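Sewing for Everyday Wear — Notes for Session 2: Loose Sleeves and Their Hems
Handout by Colette Cordier, revised 30/03/2025

Welcome back, everyone, and thank you for the good company last time, and for sweeping up so many threads before you left. We spent so long on shoulders that we never properly got to the other end of the sleeve, so these notes pick up where we stopped, with a full sleeve in dark cloth and the question of what its hem ought to be doing.
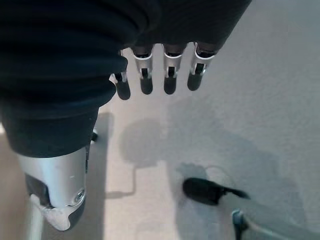 A full sleeve has more cloth in it than the arm needs, and that extra cloth has to go somewhere. When the arm hangs down it gathers into soft folds and bunches toward the wrist. When the arm bends, most of it slides to the inside of the elbow. Beginners often see this bunching on their first fitting and want to take the whole sleeve in, and I would ask you to wait a little before you reach for the pins. Put the garment on, let your arms drop, walk to the window and back, and only then look in the mirror. If the folds are round and they move when you move, leave them alone. If you see hard, straight pulls running from the underarm to the wrist, the sleeve is probably twisted, and we will need to go back to the armhole together (I know, I know, but it goes much faster the second time).

A word about dark fabric, which so many of you chose. Navy and black are lovely to wear and rather tiring to sew. The stitches vanish into the cloth, and navy thread and black thread look exactly alike under a yellow lamp. Please sort your spools in daylight and put a scrap of paper tape on each one. Mark your hemline with white chalk or with long basting stitches in a pale thread you can pull out later. Meriem Saber, who is helping with the fittings this term, likes pale yellow for this, and I have come round to it myself.

Pressing dark cloth needs some patience too. Work from the wrong side wherever you can, and lay a clean cotton cloth between the iron and the fabric. A bare iron can leave a shine, particularly along a hem where the layers are thick, and that shine is very hard to get out again. Lift the iron and set it down — don't push it along. Afterward leave the sleeve flat for 15 minutes before you hang it up. You'll be tempted to skip this and I can't stop you, but the hem does settle better.

Now, the hem itself. Try the sleeve on with the fold pinned up and look at it with your arm hanging, then with your arm stretched forward as though you were reaching for a cup. A loose sleeve climbs when you reach, so decide on the length somewhere between the two. I like mine a touch long. Bastien Poulain showed us a jacket last May whose sleeves nearly covered his knuckles, and he was perfectly happy in it, so do suit yourself.

Turn the raw edge under once, press, turn again, and pin from the seam outward. Catch only a thread or two of the outer cloth with each stitch and keep your tension easy. Pull too tightly and you'll get a row of little dimples, which show up on dark cloth whenever light falls across it from the side.

For next time
Bring your sleeve basted but not finished, your pressing cloth, and a size 70 needle if your fabric is on the fine side. Heavier cloth will want something thicker, so bring what you have and we'll test on a scrap. Gaspard Vasseur still has the long ruler. The diagram for the cuffed version is on page 29 of the class binder, for those who'd like to read ahead.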